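# „Eine Küche muss man nicht kaufen wie ein Auto“

Arne Hellwig hat 1005 Küchen geplant, die letzte im Juni. Dann hat er bei Kettler gekündigt, und seither berät er Leute, die kurz davor sind, einen Kaufvertrag zu unterschreiben. Ich war skeptisch, bevor ich ihn traf. Wer jahrelang von Provision gelebt hat und dann vor Provisionen warnt, hat meistens ein Buch zu verkaufen.

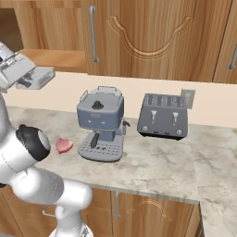
Ein Buch gibt es nicht, jedenfalls noch nicht. Es gibt eine Stundengebühr und ein Büro in Tramberg, zweiter Stock, über einer Änderungsschneiderei. Hellwig kocht Kaffee mit einem Porzellanfilter und stellt die Kanne auf einen Stapel Prospekte. Auf meine erste Frage, warum er so lange mitgemacht habe, antwortet er ohne Umschweife: „Weil es gut bezahlt war. Ich war nicht blind. Ich wusste, dass der Rabatt vorher draufgerechnet wird. Das weiß jeder im Haus, auch der Azubi.“

Über den Rabatt reden wir dann lange. Fünfzig Prozent, sechzig Prozent, Geräte geschenkt, nur bis Samstag. Hellwig hält das für ein Theaterstück, bei dem beide Seiten ihren Text kennen. „Der Kunde will handeln, also lässt man ihn handeln. Er geht nach Hause und hat gewonnen. Was die Küche wert ist, weiß er danach genauso wenig wie vorher.“ Einen Listenpreis, mit dem man vergleichen könnte, gebe es praktisch nicht. Jeder Händler gebe den Modellen eigene Namen, und wer mit der Planung aus dem einen Studio ins nächste gehe, vergleiche Wörter.

Ich wende ein, dass man doch einfach den Endpreis vergleichen kann. Er schüttelt den Kopf. „Den Endpreis wofür? In dem einen Angebot ist die Wange dabei, im anderen nicht. Im einen sind die Auszüge voll, im anderen gehen sie zu drei Vierteln auf. Das steht im Kürzel, und das Kürzel erklärt Ihnen keiner, wenn Sie nicht fragen.“

Es klingt plausibel, aber es klingt auch nach jemandem, der davon lebt, dass andere die Kürzel nicht verstehen. Das sage ich ihm. Er lacht kurz und rechnet mir vor, dass eine Beratung bei ihm 168 Euro kostet. „Wenn Sie danach 500 Euro weniger zahlen, war es das wert. Wenn nicht, haben Sie Pech gehabt. Ich garantiere nichts.“

Mareike Wunderlich hat diese Beratung gebucht. Ich erreiche sie am Telefon, sie ist zwiespältig. Hellwig habe ihr den Dampfgarer ausgeredet und die Kücheninsel gleich mit. „Die Insel fehlt mir nicht. Den Dampfgarer hätte ich gern gehabt“, sagt sie. „Er hat halt auch seinen Geschmack, und den verkauft er als Vernunft.“

Darauf angesprochen, wird Hellwig zum ersten Mal etwas schmallippig. Dampfgarer würden nach dem ersten Winter nicht mehr benutzt, das habe er oft genug gehört. Zahlen hat er keine. Überhaupt stützt sich vieles an diesem Nachmittag auf das, was er oft genug gehört hat: dass Steinplatten überschätzt seien, dass hohe Backöfen den Rücken schonen, dass grifflose Fronten nach zwei Jahren ihre Fans verlieren. Manches davon mag stimmen. Als ich nachfrage, woher er das mit den zwei Jahren habe, sagt er: „Erfahrung“, und gießt nach.

Überzeugender ist er, wo es kleinteilig wird. Er lässt Kunden eine Woche lang notieren, wohin sie greifen, wenn sie kochen. Er fragt, wer spült, wer den Müll rausbringt und wo das Ladegerät liegt. Den Abstand zwischen Spüle und Herd findet er wichtiger als jede Marke. Und er rät dazu, die Steckdosen zu planen, ehe überhaupt über Fronten gesprochen wird, „denn die Steckdose sitzt nachher da, wo sie sitzt, und dann steht der Wasserkocher im Flur“.

Bleibt die Anzahlung, sein Lieblingsthema. Nie hohe Beträge vorab, auch nicht für zusätzlichen Nachlass. Das raten andere auch, dafür braucht man keinen Hellwig. Er gibt das zu. Die meisten kämen ohnehin erst zu ihm, wenn sie schon unterschrieben hätten, und dann könne er nur noch den Vertrag lesen und sagen, was drinsteht. Die 168 Euro nimmt er trotzdem.

Seine eigene Küche wollte er mir nicht zeigen. Sie sei von den Vormietern, sagt er, und eine Schublade klemme.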